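Ticket 300: Two-arm kitchen helper will not put the can away
Opened by: Glenys Goodall
Assigned to: Trevor Hebden
Product: Skinska tidy-up routine, running on the Felorov controller
Priority: High (changed to Normal by T. Hebden) (changed to High by G. Goodall)
Status: Open

Glenys Goodall, 8:40 am
The routine is supposed to clear a table. I put a can of tuna on the table. I pressed Start. The arms went up, opened their hands like somebody about to receive a baby, and stayed there. I had time to drink a coffee. The log says "Task complete." I would like to know which task.

Steps to reproduce:
1. Put a can on the table.
2. Press Start.
3. Put the can away yourself.

Expected result: can in bin on shelf.
Actual result: see step 3.

Trevor Hebden, 9:15 am
Thanks for the report. Which version is the controller on? Also, was the can standing up or lying on its side? Also, is the lid shiny?

Glenys Goodall, 9:22 am
Version 9. Standing up. It is a can, Trevor. The lid is as shiny as lids are.

Trevor Hebden, 10:05 am
Shiny lids are a known problem. The depth reading drops out on bright metal and the planner decides there's a hole in the table. It won't reach into a hole. Please try with a piece of masking tape on the lid and attach the log.

Glenys Goodall, 10:31 am
Taped. The left arm went down, touched the can, pushed it 2 inches toward the wall and returned to the baby position. Log attached. It again says "Task complete."

I'll note for the record that the brochure has this thing unloading a dishwasher.

Wayne Heywood, 10:48 am
Jumping in from sales. The brochure says "designed with dishwashers in mind."

Glenys Goodall, 10:50 am
So am I, Wayne.

Trevor Hebden, 1:10 pm
Read through the log. There are two separate faults and I'm splitting them.

Fault A: the grasp planner gives up on anything shorter than the fingertip plus clearance. A soup can is fine. A tuna can is too low, so it has to be taken from above across the rim, and the top-down grasp was turned off in May after the business with the butter dish.

Fault B: "Task complete" is written whenever the arms get back to their start pose without an error. It doesn't check whether anything got moved. Strictly speaking the task it completed was going home.

Friederike Petersen, 1:26 pm
B is mine. I wrote that check for the Zomer line, where a part on a conveyor was either in the hand or on the floor and you could hear which. It was never meant to tell you if a kitchen was tidy. I'll change it to compare the table before and after.

The top-down grasp should come back on for cans only. Leave butter alone.

Eftychia Pappas, 1:55 pm
Can we get a test setup with nothing in it that drips, bends or belongs to Glenys? I can build one in the simulator this afternoon. If it fails there we fix it there, and if it passes there we'll at least have a nicer class of failure on the real bench.

Glenys Goodall, 2:02 pm
I would be delighted if it failed somewhere else for a while.

Eftychia Pappas, 4:37 pm
Test setup is in the shared folder as tuna_and_ball. Start pose loads clean, both arms come up open, no collisions reported.
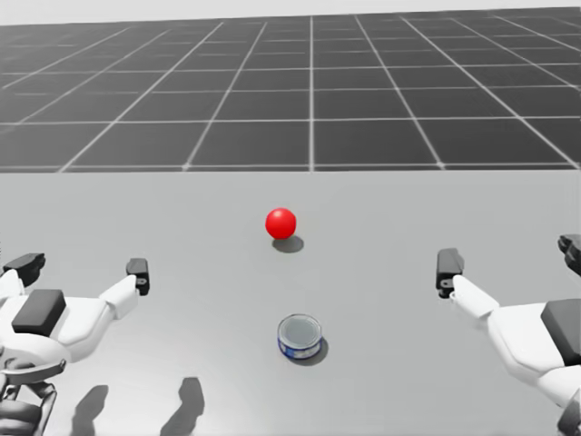
My thinking with the layout was to make it choose. A table with one item on it tells us whether it can grab, and Glenys has already answered that. With the red ball set farther back, behind the low can with the blue label, the planner has to decide which one to go for, and it has to come back from the far one without sweeping the near one off. The grippers are open to start with and touching nothing, so if the can moves we know who did it. I left the floor as the default grid. No crumbs, no fridge magnets, no cat. Conditions like these do not occur in any kitchen I've been in, so please don't let Wayne see it.

Wayne Heywood, 4:41 pm
I get the notifications. It looks great. Can I use it?

Eftychia Pappas, 4:42 pm
No.

Trevor Hebden, 5:20 pm
Ran 22 trials with top-down back on. The ball is easy, it gets the ball every time. A glossy red sphere is the one household chore we've fully solved. The can worked in 9 of the 22. In most of the misses the fingers close a hair too high and slide off the rim. In the rest, both arms pick the can as their target, notice each other, and back off politely until the timeout.

Friederike Petersen, 5:34 pm
The politeness is a priority tie. Set left arm first for anything on the center line. For the rim, lower the grasp height to the middle of the can and slow the close. Sedgwick had the same trouble with jar lids and that fixed it for them.

New completion check is in. It now writes "Table unchanged" when the table is unchanged. Please expect to see that a lot.

Trevor Hebden, 6:15 pm
Both changes in, patch pushed to the bench controller. Glenys, when you have a minute, please take off the masking tape, restart and try again. Keep a hand near the stop button.

Glenys Goodall, 6:48 pm
Restarted. The left arm went first. It picked up the can, which I admit made me stand up. It carried it over to the shelf, lowered it into the bin and let go. Then the right arm reached into the bin, took the can out, and put it back on the table.

Log says "Table unchanged." Full marks to Friederike for accuracy.

Trevor Hebden, 6:55 pm
The right arm is treating the bin as part of the table. I'll redraw the zone tomorrow. Changing title to "Two-arm kitchen helper puts the can away and then gets it out again" and leaving the ticket open.

Glenys Goodall, 6:57 pm
Fine. The can is in the cupboard. It took me one hand.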